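# Zwei Arme mehr am Packtisch

Im November stand bei uns in der Kommissionierung zum ersten Mal ein Tisch, an dem niemand von uns arbeitet – oder jedenfalls nicht mit den eigenen Händen. Mittlerweile ist Mai 2025, und ich werde ständig gefragt, wie das denn so ist mit den Robotern. Also gut, Galerie!
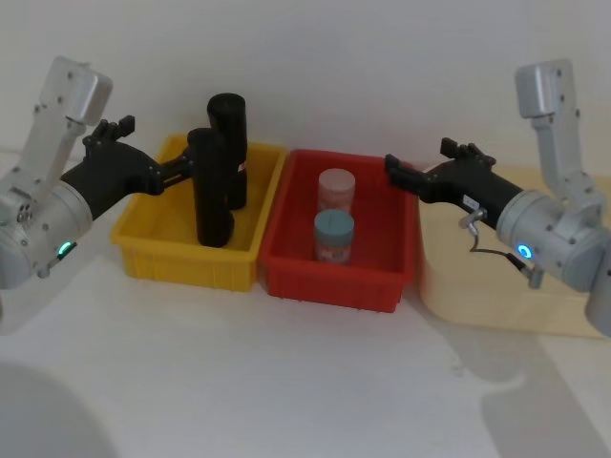
Lachlan Ellery meinte dazu, ihm fehle vor allem das Quatschen beim Umpacken, das Umpacken selbst könne gern wegbleiben. Er habe in sechs Jahren bei Sollus jeden Handgriff so oft gemacht, dass er abends im Bett noch sortiert habe. Jetzt sei er für die Abläufe am Tisch zuständig und müsse auf einmal Dinge erklären, über die er früher nie nachgedacht hat.

Zum Bild noch kurz: Links geht es um die schwarzen Zylinder in der gelben Kiste, daneben in der roten stehen die kleinen Döschen, eins mit rosa und eins mit hellblauem Deckel. Klingt nach Kinderkram, aber genau solche gemischten Sachen sind bei uns der Alltag (die Bestellungen von Kivine sind berüchtigt, da passt nie eine Form zur anderen).

Was sich für uns geändert hat? Meine Schulter findet es super. Ich habe früher bis zu 1000 Teile pro Schicht umgesetzt, heute mache ich viel mehr Kontrolle und Reklamationen. Dafür sitze ich öfter am Bildschirm, und daran muss ich mich echt noch gewöhnen. Die Einweisung hat 40 Stunden gedauert und wurde voll bezahlt, das hatten wir vorher so ausgehandelt.

Nicht so toll: Die Frühschicht ist kleiner geworden. Entlassen wurde keiner, aber zwei Leute sind rüber ins Lager Grultbridge gewechselt, und die Kaffeepause ist seitdem deutlich leiser. Ob noch ein zweiter Tisch kommt, wissen wir bisher nicht. Fragen gern an mich, ich stehe meistens hinten bei der Reklamation.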